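Home Helpers > Simulation & Training > Kitchen and Utility Room Packs

Wotell Practice House, Kitchen and Utility Room Pack

If you have been wondering whether a machine can put away your dishes yet, or fold the towels, or carry the recycling out without leaving a trail of yogurt cups down the hall, you are in very good company. We get asked at every open day, usually by somebody's mother, and we have learned to give a long answer. The short one is "some of it, some of the time, in a kitchen it knows." The Practice House is what we built for people who are working on the rest.

It is a set of simulated rooms you can load onto an ordinary workstation and fill with whichever robot arm you are developing. There are counters and cabinets to reach into, doors that swing, drawers that slide (and a few that stick, because we all have one), and a long list of chores already written up so you don't have to spend your first month deciding what counts as a wiped table. You bring the arm and the control software, and the house gives you the mess. When a run goes badly, you reset it and go again, and no real plates have been hurt.

The pack contains 157 room layouts and 1773 household items, from soup spoons up to a laundry hamper. Thirteen chores come ready to run. They are the ones our early customers kept asking for: loading and unloading a dishwasher, setting a table, sorting laundry, putting groceries away, clearing a counter, wiping it down, emptying a small trash can, and so on through the list to closing every cabinet door in the room, which sounds like nothing at all and is still one of the harder ones to do well.

You can watch any chore from a camera you place yourself, and we'd encourage you to be a bit fussy about that. A viewpoint that looks fine with the arm at rest can be a poor one once the arm starts to move. A link swings up close, and the software that was supposed to be looking at a cabinet has a wall of charcoal gray to think about.
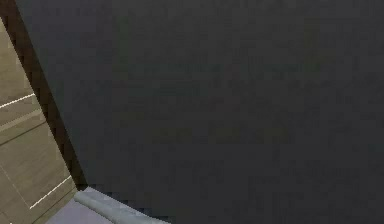 Nhi Đỗ wrote to us that her team had spent most of a spring believing their software couldn't tell an open drawer from a closed one. "We had it read every paper on drawers, practically. Then we moved the camera over and half of the trouble went away. The other half is still with us, so please don't put me down as cured. I wouldn't trust it with my good glasses, but I'd let it do the cereal bowls."

We think cereal bowls is a fair place to draw the line today. Picking up one solid object from a clear counter is well in hand, and most arms our customers bring to the Practice House can learn it fairly quickly. Things get shakier when the object is soft, or see-through, or underneath something else, or when the arm has to reach so far into a cupboard that it blocks its own view. Laundry remains a trial for everyone. A person feeling about in a basket for the other sock is doing something quite wonderful, and it's worth going home and appreciating it.

The other honest worry is whether practice in a simulated room carries over to a real one. It does carry over, partly. Grasping and reaching tend to come across nicely, while anything involving a sponge, a wet surface or a stubborn door seal usually needs more time on real hardware. We suggest treating the pack as the place where you find your mistakes cheaply, and keeping a real counter somewhere in the building for the rest.

Shop-floor customers sometimes ask whether they can use the house for their own work, and a few do. Bin clearing and shelf tidying are close cousins of putting groceries away. If you mainly want workbenches and racks, though, the Giltbridge workshop pack will suit you better and loads in the same way. Owners of both can mix items freely, so you can ask an arm to find a mixing bowl on a tool rack if that's the sort of afternoon you're having.

What you get: the full set of rooms and items, the chore scripts with their scoring, a camera placement tool that will replay a run from several viewpoints side by side, and a printed handbook. Elango Varma wrote the handbook and it's better than it needs to be. The chapter on drawers has its own index.

What you'll need: a workstation with a recent graphics card, plenty of disk space, and a model file for your arm. If you don't have a model file, send us the arm's drawings and we'll tell you what is involved in making one. Please don't buy first and ask afterward, as some older arms take a good while.

The order number is 3029 for the single-seat license. Classroom and lab licenses are priced by the seat, and Sumathi Kurup on our orders desk will happily work out a quote and talk you out of seats you don't need. Orders placed in May ship with the revised cabinet set. Anyone who already has the pack can download the same cabinets from their account page, with the new hinges included.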